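Let the Planner Say It Doesn't Know

My grandmother could find a sleeve in a heap of washing without looking up from the radio. I have thought about her a great deal this past year, mostly while staring at a log viewer at an hour when sensible people are in bed, trying to work out why our software was so sure it had found a sleeve when what it had found was a fold in the middle of somebody's sweater.
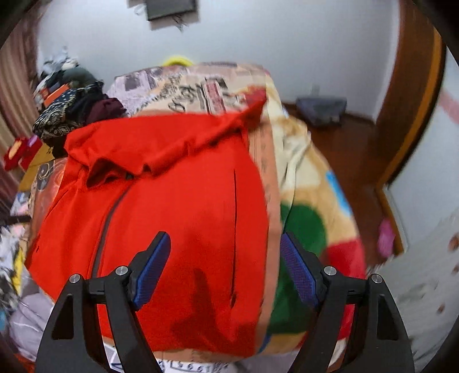 By Weronika Rutkowska
Opinion | January 2024

I work on the planning side of Oltum, which is our stack for handling clothes, and I should say at the start that I'm fond of it, the way you are fond of an old car whose noises you've learned. But I have come to believe that we, and a good many teams like ours, have put the line between perception and planning in the wrong place, and I'd like to make the case for moving it.

The usual arrangement goes like this. A perception module looks at the cloth and hands over a grasp point, or a short list of them, each with a score. The planner takes the best one and starts moving. Everybody likes this arrangement because the interface is tiny and you can test each half on its own. I liked it too, and I wrote a fair bit of it.

The trouble is that one score has to carry far too much. Take a bright red knit bunched up on a blanket printed like newspaper. Finding red against newsprint is easy, and any segmenter worth its disk space will do it. Knowing which of those creases is an edge you can pull on, and which is just a crease, is another matter entirely – and our score folded the two questions together. High confidence that it was the garment came out looking like high confidence about the grasp.

In September I went through 469 planned grasps from our replay set, one by one, with a great deal of tea. In 71 of them the mask was fine and the grasp point sat on an interior fold. The planner had no way of telling those apart from the good ones, poor thing, as we had thrown away the very information it needed before it ever got a look.

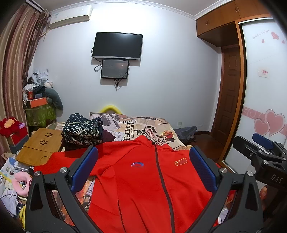

Red hooded jacket laid out on the newsprint duvet, zipper showing.

Lay a jacket out flat, with its zipper running down from the hood and a sleeve off to one side, and the old interface does beautifully. You have landmarks. You can name the parts. I suspect that's why so many of us were happy with it for so long: we tuned on clothes that were already spread out, and then we were puzzled by the heap.

What I would like instead is for perception to hand over several whole guesses about how the cloth is lying, each with its own weight, and for the planner to be allowed to pick an action whose only purpose is to tell those guesses apart. Lift a little, look again, put it down. My grandmother did this constantly, now that I think of it. She gave things a tug.

Jiahui Zeng, who looks after our controller and has more patience than I do, thinks I'm underestimating the cost. Carrying four guesses through the planner makes every cycle slower, and a looking move takes time that a customer would notice. She also points out, quite fairly, that a bigger model with more data might make the single score good enough. It might. I still wouldn't be able to open a log and see what it had considered and turned down, and that matters to me more each month, as I am usually the one opening the log.

So my request is a modest one, and you could start on it without rebuilding anything. Split the score in two. Let one number say "this is the garment" and the other say "this is an edge," write both to the log, and draw both in the viewer. We did that much with Bednárik, our replay tool, over a couple of afternoons, and I've since stopped arguing with my colleagues about which half of the code is at fault. We argue about the folds now, and those are much better arguments.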